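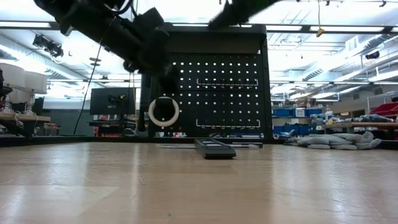 On Jul 24, 2019, the Prademmont list moderator wrote:

> I'm still not sold on cutting back tomatoes this hard. I've grown Bepari three summers now and every time I strip the lower leaves I get sunscald on the first truss. My neighbor leaves his alone, lets them sprawl all over the path, and picks just as much as I do. Has anyone on the list grown the same variety both ways in the same bed? I'd love to be wrong, because a tidy row is so much easier to walk down.
>
> Also, whoever was asking about Onska: it's a bush type. Don't prune it at all.

Yes! I have, and I've been dying for somebody to ask.

Last year I had two rows of Bepari side by side along the south fence. One row I kept to a single stem on strings, the other I caged and pretty much left alone. Same compost, same drip line, all planted out the same weekend. I weighed everything because I had just bought a kitchen scale and was weighing the cat, the mail, anything that held still.

The caged row gave me 459 pounds over the season and the string row gave me 135 fewer. So your neighbor is onto something! But (and this is the part I get excited about) the string row started ripening a good nine days earlier, and the fruit was bigger and cleaner. The caged plants had a lot of splits and a lot of little ones hiding in the middle that I didn't find until they were soft. For sauce, who cares. For slicing and giving away, I'd take the string row every time.

On the sunscald - how much are you taking off at once? I used to do the whole row in one go on a hot afternoon and got those pale papery patches on the shoulders, just like you describe. Now I take two leaves per plant per week, starting at the bottom, and I stop once I'm level with the lowest truss that still has green fruit on it. I leave everything above that alone until it colors up. I had three scalded tomatoes all last summer.

Suckers are a different story. I pinch those whenever I see them, and if one gets away from me and is already thicker than a pencil I just let it go and tie it in. Then I stick the smaller ones in a jar of water on the windowsill. They root in no time! In April I had so many extra seedlings that I swore off doing this, and of course there are six jars up there right now.

Agree completely about Onska. I pruned it my first year and ended up with a sad stick and eleven tomatoes.

Has anybody tried two stems instead of one? The folks at the Skonatgate garden do it with all their paste types and their rows looked wonderful when I walked through last week, loaded right down to the mulch. I'm thinking half and half next year, if I can find room for a third row without giving up the beans.

Happy to send my spreadsheet to anyone who wants it. It has more than 600 lines and the column headings only make sense to me, but I'll try to clean it up first.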